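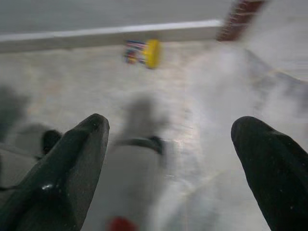
Karakaya Robótica · Equipo de Manipulación y Seguridad de Célula

Preguntas frecuentes sobre la incidencia de las pinzas en la tarea de llaves

Última revisión: viernes 8 de septiembre. Responsable de la página: Hatice Kozan.

¿Qué pasó exactamente?
Durante una serie de la tarea de colgar y descolgar llaves, la pinza derecha no abrió cuando el programa se lo ordenó. El brazo inició la retirada con el llavero todavía sujeto y tiró del gancho adhesivo hasta que saltó el límite de par del codo. El brazo se quedó parado en esa postura y el operador pulsó la seta de emergencia. No hubo heridos.

¿Por qué no se abrió la pinza?
El conector del cable de la muñeca hacía mal contacto. La orden de apertura salía del controlador, pero el motor de la pinza no la recibía y el sistema la daba por cumplida. El fallo estaba en dos sitios: en el conector y en el software, que no comparaba la posición real de los dedos con la pedida.

¿Era la primera vez?
En el registro de junio aparecen 10 aperturas con retraso en la misma pinza. Se anotaron como lentitud del motor y no se abrió parte. Con los criterios actuales, cualquiera de ellas habría bastado para parar el brazo.
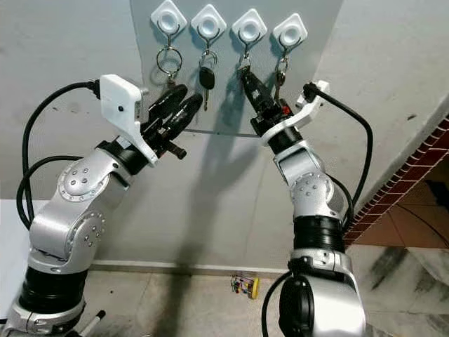 El par necesario para sacar un llavero del gancho es bajo, y por eso el límite del codo estaba puesto muy por encima de lo que la tarea pide. Ese margen venía de la configuración general de la célula Sornevby, pensada para mover cajas. Para trabajos en pared se ha creado un perfil aparte, con un límite de 18 newtons en la punta de la pinza.

¿Afecta a los dos brazos?
El conector es igual en ambos. El del brazo izquierdo se revisó y no presentaba holgura, pero se sustituyó de todos modos. Los dos llevan ahora el modelo con pestaña de retención que suministra Jelstead.

¿Qué se ha comprobado desde entonces?
Ayten Oral repitió el ciclo completo de agarre y suelta 396 veces con los conectores nuevos, sin aperturas perdidas. Después hizo otras 136 repeticiones moviendo el cable a mano cerca de la muñeca, que era la forma en que se reproducía el fallo con el conector viejo. Tampoco se perdió ninguna. Los datos están en la carpeta del equipo, en el apartado Garkora, que es el nombre interno de la investigación.

¿Se puede usar la cámara de muñeca para confirmar que la pinza está abierta?
Solo como apoyo. Los dedos se distinguen bien, pero con el brazo en movimiento el fondo y los objetos salen borrosos, y no queremos que una decisión de seguridad dependa de eso.

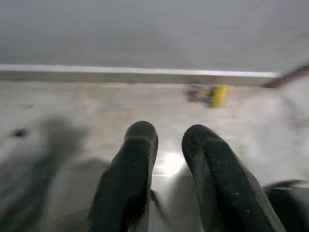 La confirmación válida es la del encoder de la pinza. Si la posición leída no coincide con la pedida al terminar el tiempo de apertura, el brazo no se retira: se queda quieto, reduce el par y muestra el aviso de pinza no confirmada. La imagen de la muñeca se guarda junto al aviso para que quien revise el parte tenga algo más que números.

¿Qué hago si sale el aviso de pinza no confirmada?
No mandes otra apertura desde la consola. Pulsa la seta, espera a que se apague el indicador de par y comprueba el conector de la muñeca. Si hay que soltar un objeto a mano, hazlo con el brazo sin alimentación y sujetando el antebrazo, porque al quitar el par puede caer. Luego abre un parte, aunque el conector parezca correcto.

¿Puedo rearmar yo?
Si tienes la formación de célula, sí, una vez por turno. Al segundo aviso del mismo brazo la tarea queda suspendida hasta que la revise Hatice Kozan o Ayten Oral.

¿Dónde me coloco mientras trabajan los brazos?
Detrás de la línea del operador y con la seta al alcance de la mano. No te metas entre los brazos y la pared para recolocar un llavero, ni siquiera con el programa en pausa. La pausa mantiene el par y no equivale a una parada.

¿Y los cables?
Antes de cada sesión hay que mirar que ninguno quede tenso con el brazo estirado hacia arriba. Esa postura es la que más tira del conector. También se retira del suelo cualquier pieza suelta que haya cerca de las bases.

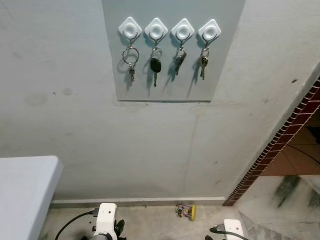
¿Hay que cambiar los ganchos adhesivos después de un tirón?
Se cambia el gancho afectado y se deja reposar el adhesivo nuevo hasta el día siguiente. Los demás se revisan a mano, tirando suavemente hacia abajo, y se dejan puestos si no ceden.

¿Siguen siendo válidos los datos grabados antes del arreglo?
Las sesiones del brazo izquierdo, sí. Las del derecho están marcadas como pendientes y no deben usarse para entrenar hasta que se filtren las aperturas con retraso.

¿A quién aviso si mi duda no está aquí?
Escribe al canal de seguridad de célula e indica el brazo, la tarea y el número de parte, si lo hay.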